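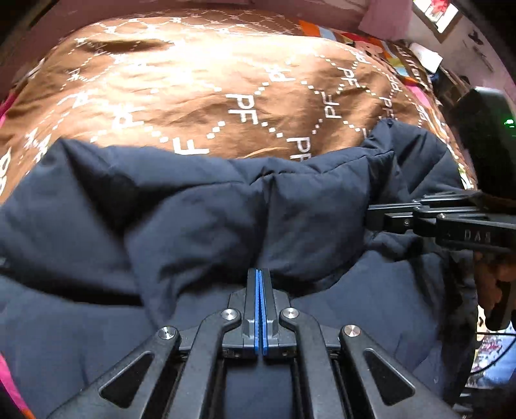 Washing a down jacket at home, am I going to ruin it?
Posted by Els Smits, July 7, 2021

So I've had my Skitico puffer since January and the collar is getting gross (sunscreen, dog, you name it). The cleaner on my street wants 45 dollars, and I only paid 70 for the thing on sale! Can I just throw it in my front loader? The label says gentle, cold, but my sister swears the down clumps up and never comes back.

Hanneke Jacobs
I do mine twice a year and they're fine. Zip everything up, turn it inside out, gentle cycle, and use a down wash (I like Flumus) but only half of what the bottle says. Then run a second rinse. Drying takes forever, like three hours on low, and you want a couple of clean tennis balls in there. Stop every half hour and break up the lumps with your fingers. It'll look flat and awful when it comes out of the washer, don't panic! Rub a little dish soap on the collar first and let it sit ten minutes.

Van Acker
no fabric softener. did that once and mine never puffed up again

Els Smits
Thanks both! Going to try it this weekend, already stole the tennis balls from the dog.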